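The Dented Can Shelf Is Back, and It Has Friends

Pantry people, this one is for you! Since we reopened the sorting room in February, I have been itching to write about cans. Plain old cans. The ones at the back of your cupboard with the label half gone, the ones you bought for a chili that never got made, the ones your aunt left you when she moved. We took in almost 3,000 of them this spring, and I have had my hands on a good share.

If you haven't been down to the Wistano pantry lately, the whole sorting side has been turned around. Ramiro Olmedo moved the long tables under the windows, and what a difference! You can read a date stamp now without walking it over to the lamp. Bins go on the left, crates for the shelves on the right, and in between there's a stretch of table where every single can gets picked up, turned over and looked at on both ends. That last part is my favorite. I could do it all afternoon (and on Thursday, May 22, 2025, I pretty much did).

Both ends, by the way. People check the top and forget the bottom, and the rim is where so much of the story is. 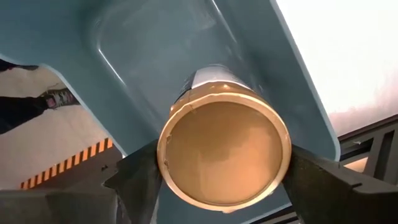 4 min read

A gold-colored end with a bit of mottling on it, like this one, is a very familiar sight at our table. So is a small dent or chip at the rim. Dull or patchy color on the outside of a can doesn't worry me much by itself. A mark on the rim is different. The rim is the seam, and the seam is what keeps the can sealed, so anything with a rim that looks pushed in goes to the second-look crate. Zdeňka Malý runs that crate and she is wonderfully strict. She goes over the whole seam in good light, and if she can't make up her mind, the can does not go on the shelf.

Body dents get sorted too. A shallow, smooth one in the side, well away from the seams, is usually fine, and those cans go on the dented can shelf by the door. A deep one, or one with a sharp crease, is out. Swollen ends are out. Leaks are out, and so is rust that won't wipe off with a dry cloth. Please don't open a bulging can to check! Bag it and put it in the trash at home.

Now for the shelf itself. It used to be one sad plank. It now runs to 84 cans when it's full, and it was full twice last week! Beans go first, then peaches, then the tomatoes. The water chestnuts are staying put so far, but I have hopes. Aníbal Chambi has started taping recipe cards along the front edge, and his corn and potato soup has already sent three people home with everything they needed except the onion.

A few things we would love to see more of: fish, fruit in juice, low-salt vegetables, and anything with a pull tab. Leave the labels on if you can. A can with no label at all can't be given out, however perfect it looks.

We sort on Tuesdays and Saturdays from ten until one. A shift is best with six people, and you'll be shown how to check a seam in your first five minutes. Bring reading glasses if you use them. Sign-up is on the clipboard by the coffee, or drop a note in the Wistano mailbox and I'll put you down myself.

Next time: jars, lids, and why I have 30 rubber bands on my wrist.

Ainhoa Peñalver, sorting room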